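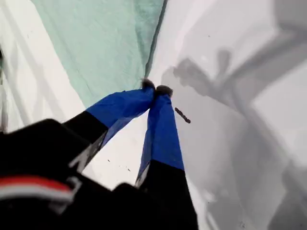 The stipend runs out well before the lease does, one respondent wrote in the open field at the end of the survey, adding that the final weeks of the residency had been spent looking for storage. Similar remarks recur in the returned forms and motivated the separate treatment of post-residency costs in this section.

### 4.2 Studio tenure after residency

We sent the questionnaire to 600 visual artists who had completed a residency at one of the four host organizations in the sample (Zurer, Clikik, Đinh and Tateck). Almost 400 returned a usable form. Forms were treated as usable if the tenure items were complete, whether or not the income items had been answered. The mailing list closed in July 2019, and residencies finishing after that date are excluded.

Tenure is defined as the number of consecutive months in which the respondent held a dedicated workspace in the host city. Shared benches were counted if access was exclusive for at least part of the week. Rooms in the respondent's own dwelling were coded separately and do not enter the estimates below.

Median tenure was 6 months. The distribution is strongly skewed to the right, with a long tail of artists who had moved from a residency studio directly into a cooperative lease. Zurer and Đinh both offer a right of first refusal on adjacent units, and their alumni are over-represented in that tail. Clikik withdrew a comparable arrangement before the survey period. Tateck has never had one.

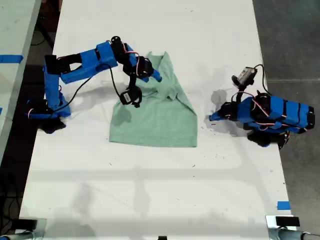

**Figure 3.** Two blue robotic arms and a pale green garment on a white tabletop.

Of the respondents who had given up a workspace, 51 named the bond or deposit on a new lease as the main obstacle. Monthly rent was named less often than we had expected from the earlier literature on studio displacement. The two items are correlated, and the questionnaire did not allow multiple answers, so the ordering should be read with caution.

Practice type had a smaller effect than host organization. Sculptors and installation artists reported shorter tenure than painters, but the difference narrows once floor area is included in the model. Labour spent on fit-out was not recorded. Several respondents described it as a cost they could not recover on leaving, and it is a likely source of unobserved variation between hosts.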